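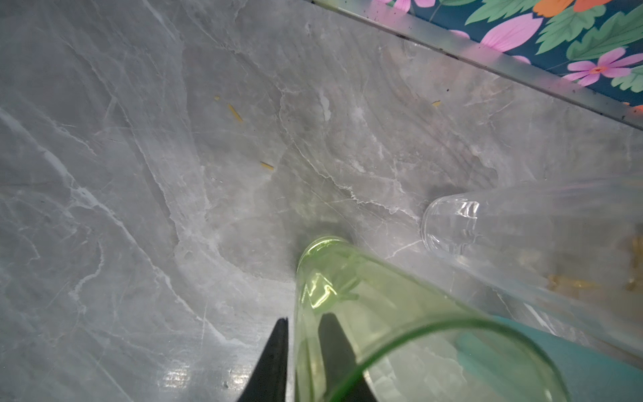 Week two with the Clunero arm and I finally have enough to say something useful. Sorry for the gap, work has been nuts.

Quick recap for anyone who missed the May post: I was on the wait list for the Clunero kit, it's a small tabletop arm with a two finger gripper and a camera up at the wrist, comes in one box, you bolt it together yourself. I paid 800 for it, plus 60 for the clamp base, which really should be included. More on that in a sec.

Assembly. Five hours the first night, mostly becuase the cable run through the elbow is a pain and the printed guide skips a step. The Sirkport forum has a better guide by a woman named Estela Troncoso, go straight to hers. Her trick is to feed the camera cable before the motor cable. Saved me from taking it apart a third time.

Clamp base. Fine. Holds. Wants a squared off counter edge though, and mine is rounded, so I used a strip of rubber mat under the jaw. No wobble so far.

So, cups. I went with plastic cups and dry pasta for practice. Pasta gets everywhere, fair warning, and the little broken bits are the worst of it. But it's cheap and you can see right away when a pour goes wrong.

What I like - the fingers. Slim enough to get one inside a cup and one outside, so you can pinch it by the wall. The Garrido kit I had before this had big square pads and you could only grab around the outside, which meant nothing wider than a mug. Sold that one, no regrets.

What I don't like - see-through stuff. The software does ok with a colored cup, even one you can see through. Give it a totally clear one and it gets confused, hunts back and forth, sometimes closes on air. Shiny counter doesn't help. When I had the ceiling light on it kept treating the glare like a thing. Turned the light off, used a lamp from the side, way better. Wish the manual mentioned lighting at all. One line would do.

Cups lying on their side are also harder than cups standing up. Makes sense I guess. It goes in at a decent angle and then if you're a little bit off the cup just rolls. I do those by hand with the controller for now.

Teaching mode: you drive the arm yourself, it records, then you train on what you recorded. They say 100 runs for one simple task. I'm at nearly that for green cup, upright, same spot every time, and it does it well enough that I stopped hovering over it. Move the cup over a hand's width and it's a different story. More runs I suppose. Driving is kind of relaxing with a podcast on, so whatever.

Noise. Quieter than the Garrido. There's a whine at the shoulder when it holds still with the arm out. Wrote to support, they answered next day and said it's normal and to turn holding power down in settings. Did that, whine mostly gone, arm sags a hair. Pick one.

The subscription. Ugh. Training on their servers is free for the first bit and then it's monthly. You can train at home if you have a decent graphics card, and the instructions for that are on the site but burried under Advanced. Look there before you hand over a card number.

Would I buy it again - yes, probably. If you want something to do the dishes, no, lol. If you like fiddling, it's the best one I've had at this price. Somebody asked in comments about the Nadby gripper add-on with the soft tips, I have it on order, shipping says two more weeks. Will post when it's on.

Oh and spare finger screws, order some. They are tiny and I've already lost two.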